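Rechercher sur le blog Rechercher

Pince portative Follville : retour après une campagne de rangement
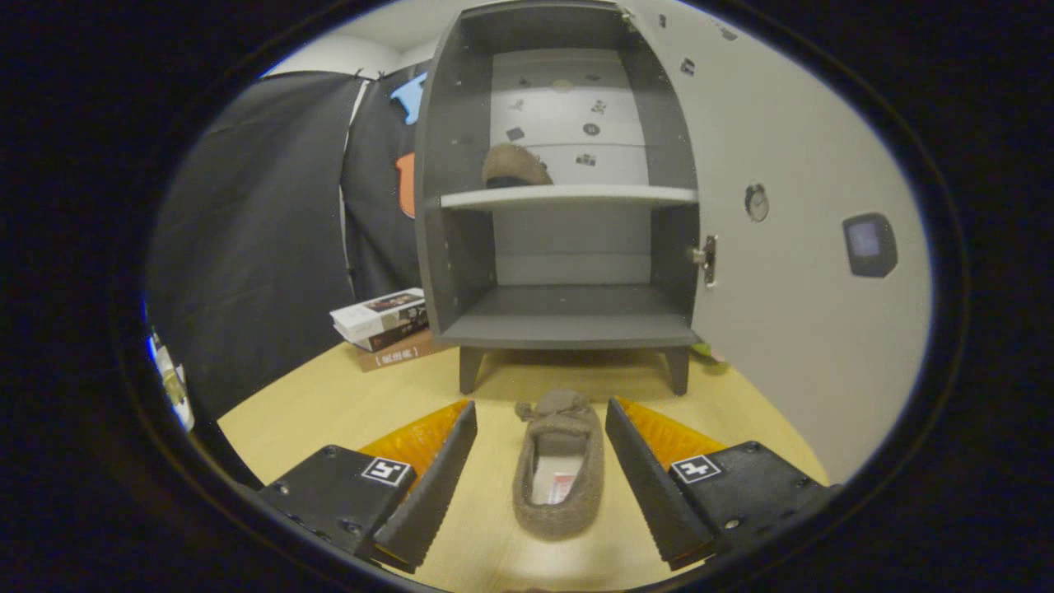
Vue depuis la pince : un chausson sur la table, l'autre déjà sur l'étagère du meuble.

Le 9 novembre 2021

J'avais promis dans le billet d'avril de revenir sur le kit Follville une fois que j'aurais accumulé assez d'enregistrements pour en parler sérieusement. J'en suis à 1 567 séquences, dont 469 sur la seule tâche « chaussons dans le petit meuble ». Le reste se répartit entre livres, vaisselle incassable et boîtes.

Rappel pour ceux qui prennent la série en route : on tient la pince à la main, on exécute la tâche, la caméra embarquée enregistre, et les trajectoires servent ensuite à entraîner une politique pour un bras. Le kit comprend la poignée, les deux doigts, la caméra grand angle, les panneaux translucides orange et un jeu de planches de marqueurs. La chaîne logicielle est vendue à part par Rusmont, ce que la fiche produit dit en petits caractères.

Mécanique

Les doigts sont montés sur deux blocs noirs vissés. La visserie est petite et je conseille une goutte de frein-filet faible dès le montage. Sur mon exemplaire, le bloc droit avait pris du jeu au bout de 200 séquences. Le défaut n'est pas perceptible à la main, mais il se lit très bien dans les courbes d'ouverture : la position fermée dérive lentement, puis saute quand on resserre. J'ai dû écarter une demi-journée de données.

Les patins dentelés sont la bonne surprise du kit. Sur du feutre ou du tissu, la prise est franche même avec un serrage modéré. Le chausson est un objet plus pénible qu'il n'en a l'air : le dessus se déforme, l'ouverture s'écrase si on le prend par les côtés, et le nœud près de la pointe accroche un patin si l'on saisit trop en avant. J'ai fini par imposer une consigne unique, prise par le milieu, pointe vers le meuble. Le taux de reprises a nettement baissé, au prix d'une diversité moindre dans les démonstrations. Je ne suis pas certain que ce soit le bon compromis.

Sur les objets lisses et rigides, les patins sont moins convaincants. Un livre à couverture brillante pivote facilement entre les doigts si on ne le prend pas près de son centre de gravité.

Optique et marqueurs

L'objectif donne une image circulaire avec un vignettage noir prononcé. C'est normal, et il ne faut surtout pas recadrer avant l'étalonnage. Chaque bloc porte un marqueur carré noir et blanc sur sa face supérieure, dont le logiciel tire l'écartement des doigts. La détection est fiable tant que l'éclairage est diffus. Sous une lampe directe, le papier fourni renvoie un reflet qui suffit à perdre un marqueur pendant plusieurs images consécutives. J'ai réimprimé les miens sur papier mat et le problème a disparu.

Pour la localisation de la poignée, tout dépend de la texture du décor. Un fond noir uni n'apporte presque rien. J'y ai fixé des découpes de couleur, et le panneau arrière du meuble est parsemé de petits repères imprimés et d'autocollants. C'est laid, mais les pertes de suivi à l'approche de l'étagère sont devenues rares. La notice recommande un « environnement visuellement riche » sans autre précision – une page d'exemples aurait été utile.

Vija Lepik m'a fait remarquer par courriel que des repères fixés au meuble deviennent trompeurs dès que celui-ci bouge. Elle a raison. Je cale donc les pieds avant chaque série et je refais la carte de la pièce au moindre doute. Pour la porte, la règle est simple : ouverte en grand avant le début, jamais touchée pendant. La séquence d'ouverture fera l'objet d'une tâche séparée.

Logiciel

L'outil Rusmont fait le travail, lentement. Le traitement d'un lot de 16 séquences me laisse le temps de préparer le suivant, ce qui n'est pas un compliment. Les messages d'erreur sont laconiques : une séquence rejetée l'est sans motif, et il faut ouvrir le journal pour distinguer un marqueur perdu d'une carte incomplète. L'export au format Mishra fonctionne depuis la dernière mise à jour, à condition de ne pas mettre d'accents dans les noms de dossiers. J'ai perdu une soirée là-dessus.

Kristaps Jõgi a publié un petit script qui relit les journaux et classe les rejets par cause. Je l'utilise tous les jours et il devrait être livré avec le produit.

Comparaison rapide avec la Flernley

J'ai eu la Flernley en prêt au printemps. Elle est plus légère et mieux équilibrée, ce qui compte après deux heures de prises. Ses doigts sont en revanche plus étroits et lâchent les objets mous, chaussons compris. Son support technique répond vite. Celui de Follville répond aussi, mais il m'a fallu trois échanges pour obtenir le couple de serrage des vis des blocs, absent de la notice.

Pour quelqu'un qui manipule surtout du textile, je prendrais la Follville. Pour de la vaisselle ou des pièces rigides, j'attendrais les patins lisses annoncés au catalogue. Dans les deux cas, prévoir un second jeu de doigts dès la commande, les délais de réassort étant longs.

Prochain billet : l'entraînement sur les séquences de chaussons, avec et sans la consigne de prise unique.

7 commentaires – 12 partages

Contact – Mentions légales – Tous droits réservés – Haut de page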